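Learn > Guides > Teleoperation > Two-arm tasks

Filed under: Robot teaching, Beginner to middle level

Print this page | E-mail this page

Teaching a two-arm robot by remote control in an ordinary room

By Matoušek

This guide is for people who already have a two-arm robot that moves, with a pair of leader arms to control it, and who want to record their first usable set of demonstrations. I will not speak about the training of the model. I will speak only about the part where a human sits in the chair and shows the work.

The examples come from our project Nindum, in which the robot learns small tidying tasks at home. We record in rooms where people live. A laboratory table is more comfortable, but the robot which learned only on the laboratory table was quite lost when we brought it to a normal floor.

Step 1. Choose the task and write it in one sentence

Before you switch on anything, write the task as one sentence that has a start and an end. "Bring the box away from the wall and leave it in the open part of the floor" is good. "Clean the room" is too wide. If two operators will work on the same task, both must read the same sentence and agree when it is finished. In our first month I stopped the recording when the box was standing still, and my colleague stopped it when the arms were back at rest. We had to cut all the endings again by hand.

Step 2. Prepare the floor

For floor tasks, put the robot so that both grippers can reach the work area without the arms being fully stretched. An arm that is almost straight moves badly in small steps, and the operator will feel it as a kind of stickiness.

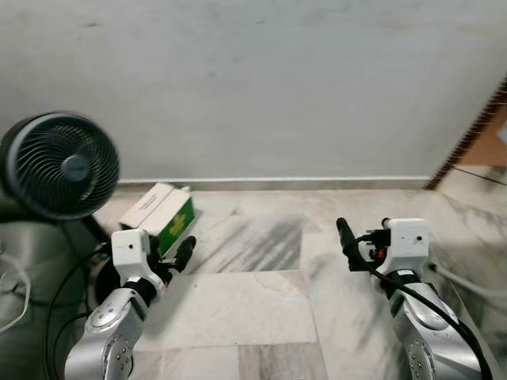
Leave free floor between the hands, at least as wide as the longest side of the object. Fasten the arm cables so that they can follow the wrist but cannot go under the fingers. Polished tile needs special attention. A light box slides on it when you touch it from one side only, so for such objects bring both grippers near first, and then close from both sides at the same speed.

Do not take everything out of the room. Things that normally stand by the wall may stay there. Change their position a little between the recordings, so that the model does not learn that one corner of one object means "start here".

Step 3. Make the slow round first

Each session we begin with 8 practice runs which are not saved. Go slower than you think is necessary. Watch the robot through its head camera and not over its shoulder, even when you sit in the same room. The model will have only the camera view, and if you use your own eyes to find the object, you are showing it a decision it cannot repeat.

Check these points in the slow round:

- Both grippers stay in the view during the whole task.
- Left leader moves left arm. (Please check it. We lost one morning.)
- The fingers open fully before they come near the object.
- The emergency stop is within reach of a second person.

Step 4. Record

Keep one demonstration shorter than 45 seconds if the task permits it. When you make a small mistake, correct it calmly and continue. These corrections are useful for the model. When you make a big mistake, for example you drop the object out of reach, stop and throw away the run.

Pause for one breath before every grasp. It gives a clean moment in the data, and later it is much easier to find the place where the approach ends and the grasp begins.

Step 5. Move to the table

When the floor task goes well, continue with small objects on a low table. The difficulty is different here. The object is small and flat, the edge of the table is near, and a folding table can shift when a gripper leans on it.

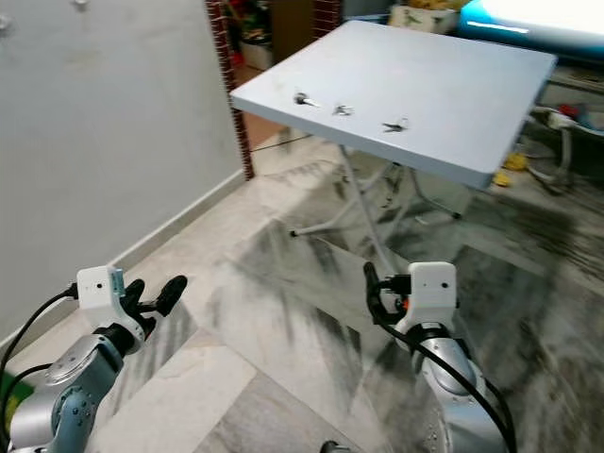

Photo: Nindum project / Kelitz

Start with the arms below the height of the tabletop and at its two sides, then lift them before you go forward. If you go forward first, you will sooner or later hit the front edge. Take the object that is closest to the edge first, with the gripper on the same side. For flat pieces, lower the fingers until they almost touch the surface, close slowly, and lift only after you see that the piece moves together with the fingers.

Leave space between the objects in the first recordings. You can put them closer later, when the operator has more feeling in the hands.

Step 6. How many are enough?

For the floor task we had a first acceptable result after 140 demonstrations. The table task needed more, and our complete set has now 1,128 for both tasks together. I would not compare your number with ours too strictly. Look at the failures after each training, and record the next group in exactly those positions where the robot fails.

We use the Trendex logger for naming the files, but a simple table with task sentence, operator and result is also sufficient. Fill it in directly after each run, while you still remember which one had the bad grasp.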